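Ironing a T-shirt: the blue shirt pages

This is part of the laundry section of the gallery. The earlier pages cover sorting, hanging and folding. Ironing was left until last and it has turned out to be the longest, with 217 pictures kept so far. Only four are shown on this page, all from the same sitting with one blue T-shirt.

A T-shirt is a simple thing to iron compared with a proper shirt. It has no cuffs, no placket and no stiff collar. The awkward parts are the neckline, which stretches if you pull the iron round it, and the short sleeves, which tend to pick up a second crease beside the one you were trying to remove. Jawad Khokhar, who wrote the notes for this section, starts with the body and leaves the sleeves until the end. Yetunde Ekwueme does it the other way about. We have printed both versions in the notes and readers can suit themselves.

The table was used as it stands, without a board. That gives more room to spread the cloth, although a board is easier when it comes to the shoulders. If you iron on a table at home, put a folded cotton sheet or a thick towel down first and check that the top can take the heat.

Laying out is most of the work. Collar away from you, hem towards you, side seams straight, then smooth outwards from the middle with the flat of the hand – a crease left in at this stage gets pressed in harder than it was before.

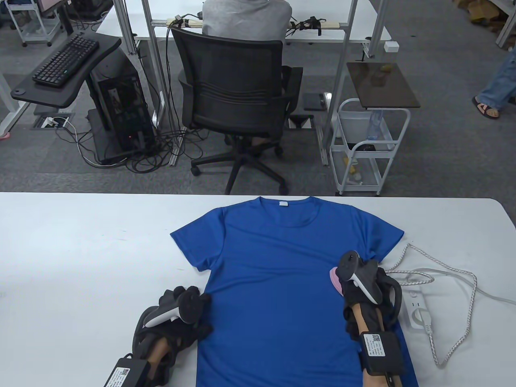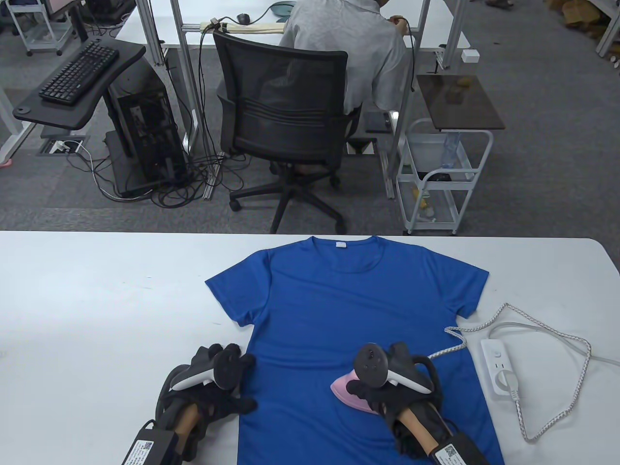
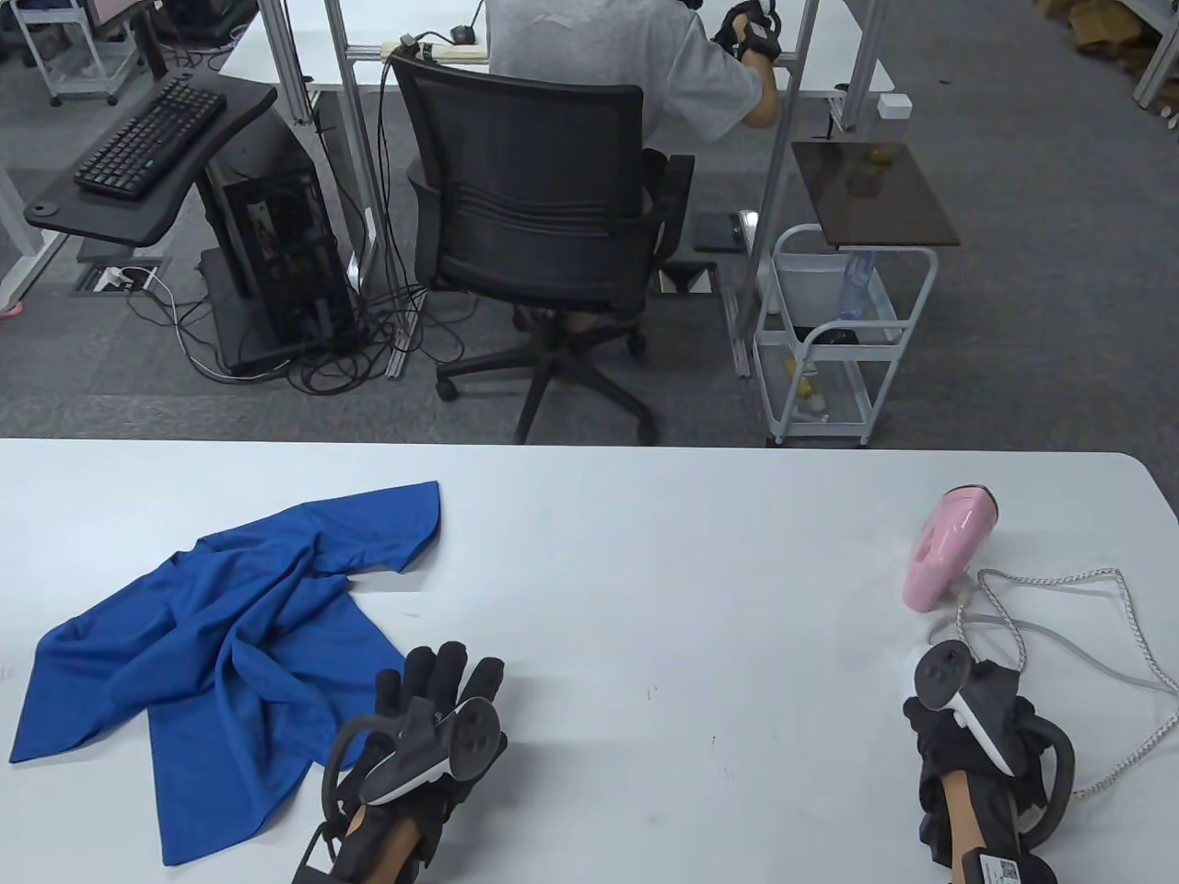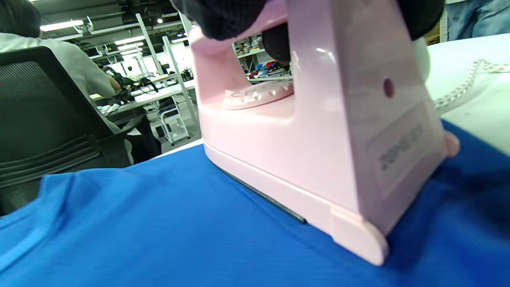

Blue T-shirt and pink appliance. First and second: shirt spread flat, collar to the far side. Third: shirt in loose folds on the left of the table. Fourth: close view from the side, on the blue cloth.

Notes

Check the care label before you start. Most plain cotton T-shirts will take a medium or high setting, but anything with polyester in it should be done cooler. If the label has faded, begin low and try a patch near the hem.

Keep the flex to the side of your working hand. A trailing flex drags over the part you have just done, and on a long table it also finds its way under the sleeve.

Printed T-shirts should be turned inside out. There is a separate page for those, with 16 pictures.

Lift and put down again at the neckline. Do not slide. The same goes for ribbed cuffs and anything knitted.

Let the shirt cool flat for a minute or two before folding. Folded warm, it will keep whatever shape it has been given, including the wrong one.

The trousers page will go up in February. Pillowcases and tea towels are already on the flat linen page.

Page last changed 13/01/2019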